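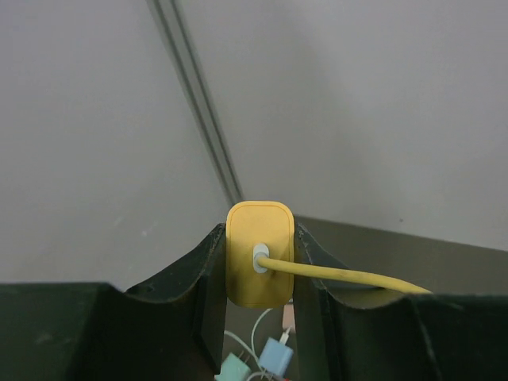

A yellow charger, held upright.

Potmont library will lend you a phone charger now, and I'm already a fan

By Reshma Zwane

If you've ever sat in the Potmont library watching your phone drop to one percent, good news. The front desk started lending out chargers this week, the same way it lends books, and all you need is your card.

I stopped by to try it out (purely for work, of course, and my phone was at 8 percent). Rattana Yimyam at the desk had me checked out before I'd finished asking how it worked. You get the charger for the day, you can take it to any seat in the building, and it goes back to the desk by closing. Closing is 8 p.m. now, by the way, an hour later than it was in June.

The idea came out of the suggestion box by the door. Rattana told me chargers beat every other request over the summer, including longer hours and a better coffee machine. The coffee machine is staying as it is, sorry everyone!

Money for the chargers came from the Shabalala bookshop on the corner, which held a used paperback sale in June and passed along what it made. Pravesh Mabaso, who runs the shop, says he'd have been happy if they'd sold 100 books. They ran out of tables instead and had to stack the last boxes on the sidewalk.

A few rules, and they're pretty gentle. One charger per card. No taking them home overnight. If you bring one back late it's a five dollar fee, and if you lose it you pay for a new one. Kids can borrow too, as long as a parent has signed the form, and you can pick that up at the desk or at the Gramilholm branch.

Gramilholm doesn't have chargers of its own yet. I asked Anathi Swanepoel over there and she said they'd like to see how Potmont does through the fall before they commit. The Barilthorpe branch is closed for its new roof, so don't bother driving out there either.

I got two hours of work done by the window, walked home with a full battery and a mystery novel I hadn't planned on, and I'll be back next week. The library asks that you leave any comments in the same suggestion box, which has been moved next to the stairs.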